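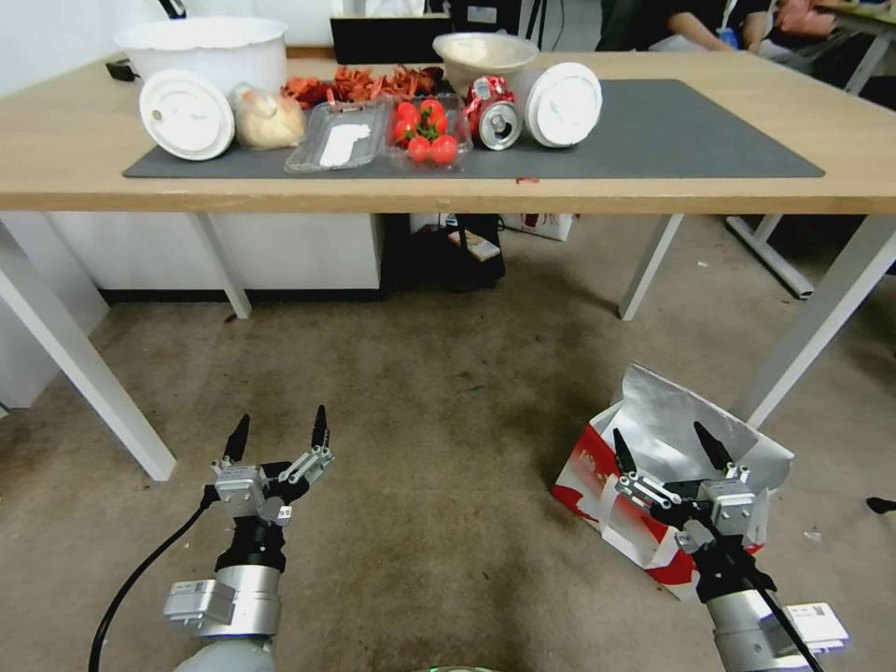
Two-arm station at the Bustdale packing site, with a row of household items on the mat and a shopping bag on the floor.

Bustdale moves hand packing to robot arms, keeps its packers on new duties

Bustdale, the grocery order firm based in Siltport, has begun using two-arm robot stations for part of the hand packing at its Mesness site. Three stations are in use on the day shift. A total of 35 people work in the packing room, and the company says the number will stay the same through December.

Each station has two arms with parallel grippers. Goods are laid out on a gray mat on a table in front of the arms, and a shopping bag is placed on the floor below. Goods used at the stations include cherry tomatoes in a clear plastic clamshell and drink cans. The arms pick one item at a time and lower it into the bag.

Until the change, each packer filled bags from start to finish at a fixed table. The job consisted of reading the order, collecting the goods from the rack, packing them and moving the bag to the outgoing shelf. The robot stations take over only the third step. Collecting and laying out are still done by hand, as is the final check of the bag against the order sheet.

A station operator now lays out the mat, starts the cycle from a screen and watches the arms. When a pick fails twice, the arms stop and hold position until the operator clears the fault. The operator then packs the item by hand or sets it down again at a different angle and restarts the cycle. Both outcomes are logged.

During the trial period the stations completed 622 bags. Bustdale has not released a failure rate. Operations lead Caroline Lema said most stops came from soft packs and from anything with a loose wrapper. "Rigid containers are fine. Thin film is the problem, the fingers close on the film and the item stays on the table," she said. Operators have been told to pack loose produce by hand until the grip settings are changed.

The pace of work is different as well. A practiced packer is still faster than a station on a mixed order, according to Lema, and the company does not expect that to change with the present grippers. The gain is in bending and lifting. Packing into a bag at floor level had been the most common cause of back complaints in the room, and packers on station duty no longer do it for the length of the shift. They do more standing and more screen work, and two operators have asked for stools with a higher seat. The stools are on order.

Staff rotate between station duty, collecting and checking. The first rota put people on a station for a full shift, and it was dropped after complaints that watching the arms for that long was tiring in its own way. Turns now last two hours – the checking bench runs on the same schedule so that the changes fall together.

Training takes 20 hours, paid at the normal rate. It covers the layout of the mat, the stop controls, fault clearing and the log. Operators are not expected to repair the arms or change the grippers. That work goes to Paredes, the contractor that installed the stations, which keeps a technician at Mesness in the mornings. Faults reported after noon wait until the next day, and the station concerned is switched off until then.

Station operators receive the same hourly pay as before. Staff have asked for a separate grade on the grounds that fault clearing and logging were not part of the packing job. Lema said the request was being looked at with the pay review and gave no date for a decision.

One practical matter remains open. The tables were bought for hand packing, and the distance between the mat and the bag is greater than the contractor would like. Paredes has proposed a low stand that would raise the bag and shorten the path of the arms. A stand would also make it easier for operators to lift out a filled bag. Bustdale plans to test one at a single station before ordering more.

The company's smaller packing room in Siltport will stay with hand packing for now.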